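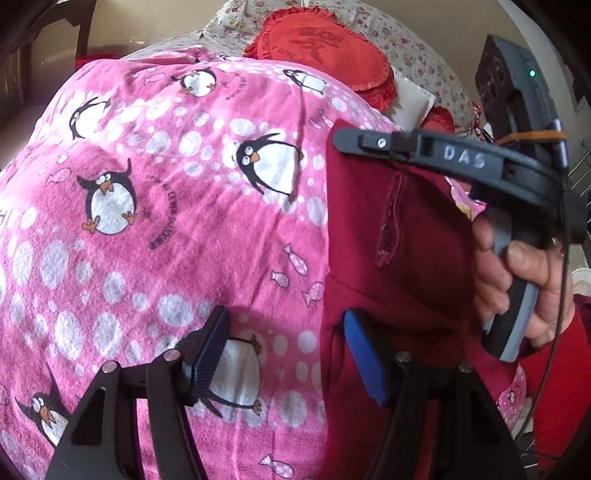 *Cartoon penguins on pink cloth. Orange beaks, orange feet, very large eyes.*

## Why don't penguins' feet freeze?

Stand on ice with no socks on and you will soon be hopping about and asking for your mum. An emperor penguin can stand on it for weeks, often with an egg balanced on top. It doesn't even complain, as far as we can tell.

The trick is in the plumbing. Warm blood flows down a penguin's legs through tubes called **arteries**. Cold blood comes back up through tubes called **veins**. In a penguin these tubes lie very close together, so the warm blood passes its heat to the cold blood on the way past. By the time blood reaches the toes it is already chilly, and there isn't much heat left for the ice to steal.

The feet stay just above freezing. That sounds miserable, but the muscles that move them are mostly higher up, tucked inside the warm body. The toes are worked by long cords called **tendons** – a bit like a puppet on strings, only with more fish.

When it gets really bitter, emperors rock back on their heels and prop themselves up with their stiff tail feathers. Less foot on the ice means less heat lost.

**Try it:** hold an ice cube in your bare hand, then in a woolly glove. Which hand gets cold first? Please put the ice cube in the sink afterwards, and not down your brother's jumper.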